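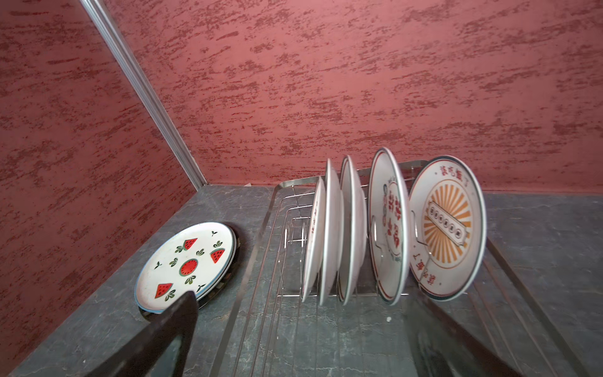

## Tisus Fund grant: progress report, second quarter

Prepared by Abdelkrim Lamrani, Warnasley Civic Access Project

It has been a great three months, and I'm glad to finally have some real movement to report on the open meetings work. When I last wrote, the Allville town council was still holding its budget sessions at 2 p.m. with no remote option and no written record beyond the vote itself. As of October, those sessions start at 6:30 p.m., and the agenda goes up on the town website 4 days ahead. That was our first goal in the grant plan and it's done!

### Public comment

The new comment rule passed on its second reading. Residents now get five minutes each instead of two, and they can sign up at the door (the old rule wanted a written request by noon the day before, which shut out pretty much anyone with a day job). We ran four evening workshops on how to speak at a meeting, and people came with far better questions than the ones on our handout. The best one was about what happens when the council goes into closed session, so I rewrote the last part of the workshop around it. The new version has a one-page guide to the state law, with the legal language boiled down as far as I dared.
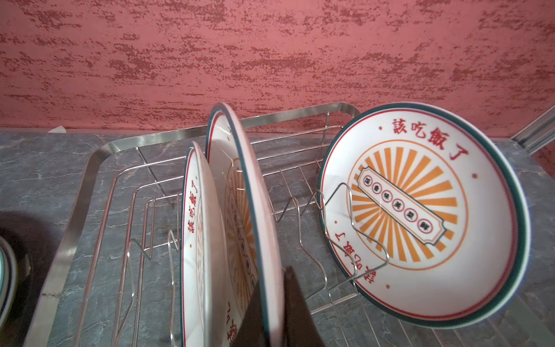 We also handed out 50 copies of the budget guide, and I've asked the printer for a price on a second run. The Nwosu Street neighborhood group wants its own version with the road repair money pulled out on a separate page, and I think we should do it. They've been following the paving schedule for years and know it better than I do.

### Still open

- Meeting minutes. The clerk's office has agreed to post drafts within 10 days. The first set came late and the second was on time.
- Video. The council likes the idea of streaming but hasn't put money toward it. I'm meeting with the town manager about a trial run using audio only.
- Translation. We have the comment form in Spanish and are waiting on a review of the Arabic one, which I drafted myself and would like a second pair of eyes on.

### Spending

We're under budget on printing and a little over on room rental, because the library's meeting room was closed for two of the workshops and we had to pay for the hall on short notice. I'd like to move the leftover printing money across to cover it. No other changes requested.

### Next quarter

Candidate filing opens soon, and I want a plain guide to the council seats ready before it does: what the job pays, how many evenings it takes, who to call with questions. Two people from the workshops have already asked me for the filing forms, which made my whole week. I'll send a draft of the guide to your office for comments before it goes to print.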